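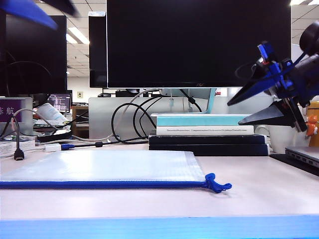
3.2 What people keep, and where they say it is

Participants in the Irkenville office study were asked to name the place where they would look first for a given paper document: a lease, a warranty, a signed form from last July. They were then asked to go and get it. The gap between the two tasks is the subject of this section, and it was larger than our pilot had led us to expect, the pilot having been run on ourselves.

Of the 17 office workers who completed both tasks, 13 named a single place with confidence. "The folder" was the most common answer. Asked which folder, participants tended to look at us with some pity. Only two of the 13 found the document there. The others found it elsewhere, or found a different document that they had been missing for longer and were pleased to see, an outcome our coding scheme had no category for. We added one.

Earlier accounts of desk filing divide workers into those who file and those who pile. Our participants did both, often with the same piece of paper. A document might be filed on arrival, taken out for a phone call, and then left on top of whatever was nearest, where it began a second career as a coaster. At the Gasidar site, staff had been given a labeled cabinet under a program called Horow, which came with a color guide and a training session. Ten of the participants there remembered the session. The cabinet was in good condition and held mostly tea.
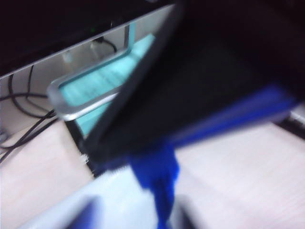

Figure 2. Blue strap and band against a black panel.

Color did better than labels as an aid to recall. Participants who could not say what was written on a container could nearly always say what color some part of it was, and they searched by that part alone, passing over anything that lacked it. The part did not need to be large. A strip of strong blue along a dark surface, or a strap of the same blue hanging below it as in Figure 2, is the sort of feature they described, usually while pointing at the wrong shelf. The method fails when an office buys all its supplies in one color, as the Sun site had done, apparently at a discount. Searches there took the form of opening everything.

We do not claim that color cues explain the whole gap. Confidence had little to do with success in either direction, and the participant who was least sure of anything found her lease at once, under her lunch. She asked that we not record the location. We have recorded it only in general terms, and return to the question of food in Section 3.3.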